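플로켈 작업장에서 소레다드 바리엔토스 씨를 만난 것은 7월, 점심을 막 넘긴 시각이었다. 손으로 쥐는 그리퍼로 시연 데이터를 모으는 팀의 작업 수칙을 맡은 지 6년째라고 했다. 커피를 두 잔이나 내려 주시고는 수칙 이야기보다 고향 이야기를 먼저 한참 하셨는데, 그게 또 재미있어서 녹음기를 늦게 켰다.

"처음 수칙은 9쪽이었어요. 아무도 안 읽더라고요. 저도 제가 쓴 걸 다시 읽다가 졸았으니까요." 그래서 지금은 벽에 붙일 수 있는 한 장으로 줄였고, 항목은 여섯 개다. 그중 그가 제일 아끼는 것은 천을 다루는 작업에 관한 항목이라고 한다. 천은 상자나 컵과 달라서 같은 자리에 놓아도 주름이 매번 다르고, 그래서 시작 상태를 어디까지 맞출지를 두고 동료 마르팅 벨로주 씨와 꽤 오래 다투었다는 것이다. "마르팅은 주름까지 똑같이 펴자고 했고, 저는 그러면 로봇이 다림질한 세상만 배운다고 했죠. 결국 위치는 정하고 주름은 놔두기로 했어요. 지금도 가끔 그 얘기로 투덜거려요, 그 사람."

안전 기준은 어떠냐고 묻자 목소리가 조금 진지해졌다. 시연자는 손이 저리면 언제든 멈출 수 있고, 멈춘 기록도 지우지 않고 따로 표시해 둔다. 새로 온 사람은 첫 주에 기록 없이 연습만 한다. "서두르면 손목부터 상해요. 데이터는 내일 또 모으면 되지만 손목은 안 그렇잖아요." 예툰데 오케케 씨가 들어왔을 때도 그 순서를 그대로 밟았고, 지금은 오케케 씨가 신입을 가르친다고 자랑스럽게 덧붙이셨다.

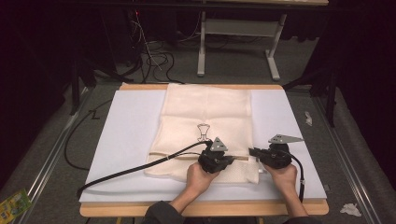
소레다드 씨가 마지막까지 붙들고 이야기한 것은 뜻밖에도 케이블이었다. 수칙의 여섯 번째 항목인데, 시작하기 전에 양팔을 끝까지 뻗어 보고 선이 당기지 않는지 확인하라는 내용이다. 그리퍼 두 개에서 검은 선이 하나씩 나와 왼쪽 것은 크게 휘어 흰 판 가장자리 너머로 늘어지고, 오른쪽 것은 판 옆을 따라 내려오니, 두 집게를 천의 아래쪽 접힌 자리에 마주 대고 있을 때에도 선이 천 위를 지나지 않는지 살펴야 한단다. "선이 천을 건드리면 그건 제 손이 한 일이 아니거든요. 그런 건 다시 해야죠." 그러고는 커피가 식었다며 한 잔 더 하겠느냐고 물으셨고, 나는 그러겠다고 했다.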